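Toltura 2: wrist depth, masking and planning on one arm

Toltura is a perception and planning package from Pralholm for a single arm with a depth camera at the wrist. It reads the depth stream, masks out the robot's own geometry, builds an occupancy map and hands trajectories to the arm controller. I ran version 2 for most of June on our bench cell, replacing a planning stack we had maintained in-house. The license was paid for at list price.

Setup

Installation took a morning. The calibration wizard steps the arm through a fixed set of poses and solves for the camera-to-flange transform. It converged on the second attempt; the first failed with error 223, listed in the manual only as "pose set rejected." The cause was a joint limit in our robot description file.

Self-masking is the main reason to buy the package. The stock arm model is masked correctly. Everything bolted or tied on afterward has to be added by hand, cables included.

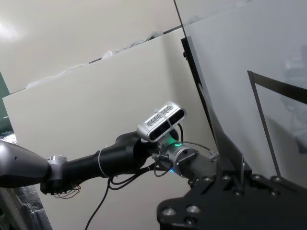
Depth sensor above the wrist flange, with cabling under the arm.

Cables are modeled as capsules attached to a link. A hanging loop moves with the arm and the capsule does not, so I padded ours generously and accepted some lost workspace. Clear panels on a gripper are harder. The depth return through them is inconsistent, and Toltura's default filter kept the stray points as obstacles. Setting the tool mask to "solid hull" fixed this at the cost of near-field visibility.
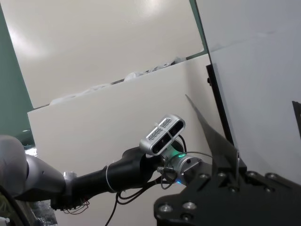

Planning thin, flexible items

Our test task was sheet handling: grip a printed card by one end and move it across the table without touching fixtures. Toltura attaches a held item as a rigid box. A glossy card bends, and the box has to be sized for the worst bend you expect. There is a "compliant" flag in the object schema, but in version 2 the planner ignores it. The release notes do not mention this. 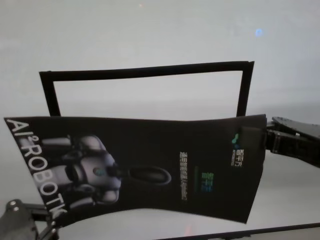

Review by Bronwyn Hoani, Wakance bench notes

Replanning is quick enough for this work. With the map limited to the table volume, the median replan time was 200 ms, logged over 705 requests. The trajectories are smooth, if conservative near the wrist limits. Rewi, the planner we used before, gave shorter paths and failed more often in the same cell.

Plain, pale surfaces deserve a separate check. Glare produces holes in the depth map, and Toltura treats unknown space as free by default. I would change that before the first powered move – the setting is unknown_policy, under map, and it needs a restart.
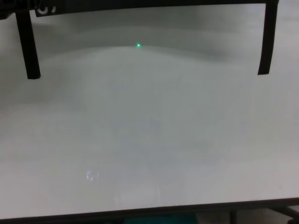
Tooling and verdict

The log viewer is good. It scrubs map, mask and planned path on one timeline, and exports to plain CSV. The configuration editor is poor: no undo, and it rewrites comments out of the file on save. Keep the config under version control and edit it as text.

I am keeping the license for the masking and the logs. Cells that handle rigid parts on matte surfaces should have little trouble with it. For sheet material, wait until the compliant flag does something.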